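Home | Builds | Parts bin | About

September, by Geslow

Quick one before bed. Got to the shared shop at 11 and the plan was just cable cleanup on the arm, 30 minutes tops. Ha. Took 2 hours. Still not happy with the elbow, it tugs when the wrist goes all the way round. Might be my routing, might be the Jurkix clips, which I've never liked. Ordered the Nistlow ones instead, shipping is slow.

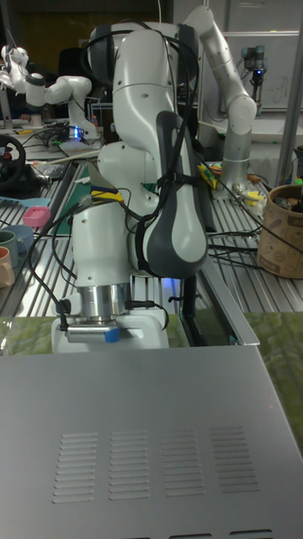

Grip file next. Run 321 still has the old finger offset in it, so every pick lands low and I keep forgeting to fix it at home. Wrote it on my hand this time. The black strap round the gray and white part stays for now, ugly but I can get it off without tools. Same with the little blue block on the finger, leaving it alone untill the offset is sorted. One change at a time!!

Also need longer bolts for the base plate. And zip ties, always zip ties. More when the clips show up.

Contact | © Geslow | Back to top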